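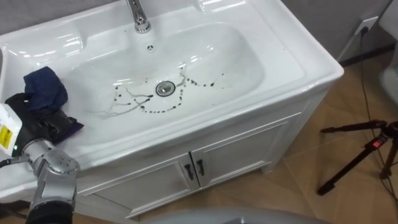
OK stroller people, I need to talk. We have finally replaced the big travel system with something that folds, and I have opinions. Thread.

1/ Background for the new folks: the kid is two and a bit, we live up one flight of stairs, and the old stroller weighed more than he did until March. I've been carrying it up sideways with him hanging on to my leg.

2/ I gave myself a budget of $200. My sister-in-law laughed. She has the Hedegaard, and yes it glides like a shopping cart in a dream, and no I'm not spending that on something that will have raisins in it by the weekend.

3/ So it came down to two, the Hatodis and the Gumard. Both fold small, both recline, both have that little window on top so you can check if they're asleep without stopping (if you stop, they wake up, you know this).

4/ The Hatodis has 3,686 reviews on the store page and I read way too many of them at 2 in the morning. Half the people say the fold is magic. The other half say they cried in a parking lot.

5/ I tried both in the shop with him in them and a bag on my shoulder, the way I'd really be using them. The Hatodis fold needs two hands and a foot. The Gumard you squeeze and pull and it drops. Sold!!

6/ Except the Gumard basket is TINY. I got one pack of diapers in there and a sweater. If you do your groceries on foot, try the basket before anything else. I'm serious, bring a bag of apples to the store.

7/ Somebody asked about the straps. Five-point, easy buckle, but the shoulder pads slide down. I safety-pinned nothing, don't worry, I just took the pads off and he hasn't noticed.

8/ Wheels. On sidewalk, lovely. On grass, fine if you lean a bit. On the gravel path at Gostgate park it shook so much he started humming to hear his own voice wobble. He now asks for "the bumpy song" every time we get near the gate.

9/ The sun canopy is better than the old one — it comes down almost to his knees. He pushes it back up with his feet, so that's a game now too.

10/ Cup holder is sold separately. Of course it is. I bought a clip-on one from another brand and it fits if you put it on the left side and don't mind it tilting. My iced coffee minds a little.

11/ The stairs! I can carry it folded in one hand with the strap over my shoulder and hold his hand with the other. That's what I wanted and I would have paid for that part alone.

12/ Things I'd change: the basket, the pads, and the brake pedal, which you have to flick up with the top of your foot. In sandals it hurts. In July it is always sandals.

13/ What did we do with the old one? Listed it in the neighborhood group and it was gone before lunch, to a couple having twins who wanted a spare for grandma's house. I got a bit teary wiping down the tray, I'm not going to lie. So many naps in that thing.

14/ Next up is whether I even need a stroller for the beach or if we're a wagon family now. Tell me about your wagons. Do the wheels work in sand or is that a lie?

Comments

guest: We have the Gumard too and the brake thing is so real. I wear sneakers everywhere now.

bumpysongfan: My daughter does the humming on cobblestones!! She's four and still asks for it.

guest: Wagon mom here. Get the wide wheels. The skinny ones sink and then you're dragging a kid and a cooler.

twostairsup: How does it stand when it's folded, does it tip over? Ours has to live in the hallway.

Recent threads

Snacks that survive a diaper bag
Potty seat or little potty, we tried both
Rainy day stuff that isn't a screen
What I'd skip on a baby registry

Get new threads by email. Sign up for the newsletter and unsubscribe any time.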